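Can a robot arm clear empty bottles off a counter yet?

Posted 2025-08-10 in Home Automation

I run a small break room next to a workshop. The chore I would most like to hand off is the bottles: pick each one up, drop it in the bin, repeat. Vendors keep telling me this is solved. Is it, for mixed bottles lying in any direction, or only for one bottle type on a fixture? Budget is not the first concern. I want to know what fails.

brillik

Depends on the bottle. Clear plastic is still the hard case because depth cameras return noise or nothing on it, and on a speckled counter you see the specks straight through the wall. What the camera does get is the cap and the label. Most people who have this working aim for one of those.
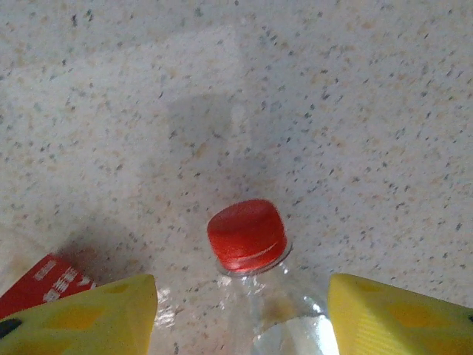

Red cap, clear neck, gripper open on either side.

Closing on the neck is fine for a bottle that holds still. Lying on its side, a round bottle rolls if one finger touches first, so center before you close. Thin walls also buckle. Set the force limit low and raise it in steps of 5 percent until it stops slipping.

rondus_shop

We have had two arms on this since December. Sorting one bottle type: yes, boring, works. Mixed: partly. Our log from the last batch of 100 mixed bottles shows almost 30 that needed a second try, and a few that needed a person. A full bottle and an empty one look the same to the camera and behave very differently on the way up.

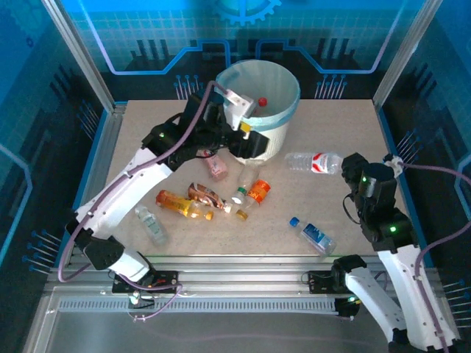 1 min read

The layout matters more than the arm. Put the bin at the far edge between the two arms so both can reach it, and spread the bottles out. Two clear bottles touching side by side get read as one wide object, and the planner picks a grasp in the middle of nothing. Large ribbed bottles are easier to hold than to drop - they can land across the rim and stay there. Use a bin with a wide mouth and fold the bag edge well over the rim, or the gripper drags the bag out.

Speed: a person is still much faster. If you have 1000 bottles a day, buy a conveyor.

athumani

just get a bigger bin and put it next to the door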